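4.2 公開実演における作業環境と手順
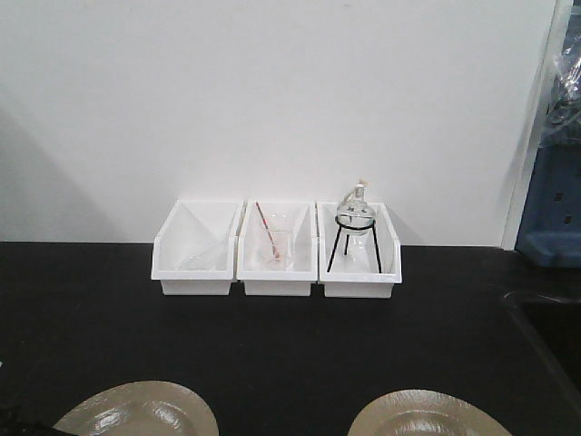 公開日は2025年9月3日であり、見学者は15分ごとの入替制とした。各回とも冒頭に課題の説明を行い、続いて双腕システムPanderによる器具の取り出しと返却を実演した。制御には前章で述べた把持計画器Bunineを用い、パラメータは実験室での評価時から変更していない。

図3 公開実演の作業台。白色の樹脂製トレイ3個に、左からガラス製漏斗、棒状器具を入れたビーカー、黒色の三脚台に載せた丸底フラスコを配置した。手前は左右のグリッパパッド。

対象物を透明ガラス器具に限定したのは、来場者の関心が高かったことに加え、深度計測の欠損が最も顕著に現れる条件だからである。特に漏斗は白色のトレイ内で輪郭のコントラストが低く、横置きの場合には姿勢推定の初期値が安定しない。図3の配置では背後の壁面も白色であり、トレイの縁より上に出る部分についても同様の問題が生じうる。一方、フラスコの支持台は黒色で検出が容易であるため、台の輪を基準として首部の位置を推定する方式を採用した。

ビーカーについては、内部の棒状器具が縁から斜めに突出するため、上方からの接近経路を制限した。接近角は鉛直から18度以内とし、経路が得られない場合は動作を開始せず、操作者に通知する。

公開日を通じた把持試行は計452回であった。このうち最初の100回は照明条件の確認を兼ねたため、以降の集計から除外した。見学者の立ち位置によって作業台上の反射が変化することは事前の想定に含まれておらず、午後の回では見学位置を後退させた。この変更の影響は4.3節で検討する。

見学者からの質問は、説明担当のNtombi Ndlovuが回ごとに記録した。質問は破損時の処理と動作速度に集中した。後者については、接触直前に減速区間を設けていることを口頭で補足したが、減速の開始点が見学者から判別しにくいとの指摘を受けた。次回の公開では、動作段階を示す表示灯を作業台の脇に設置する予定である。

コメント（3件）

Ferri
支持台を基準にする方式は、台の色が白でも成り立つのでしょうか。4.3節を読んでも見当たりませんでした。

Nudley
当日午後の回を見学しました。後ろに下がってからは手元がかなり見づらかったです。モニターがあると助かります。

匿名
除外した100回の成功率も付録に載せてほしい。照明条件ごとの内訳があればなお良い。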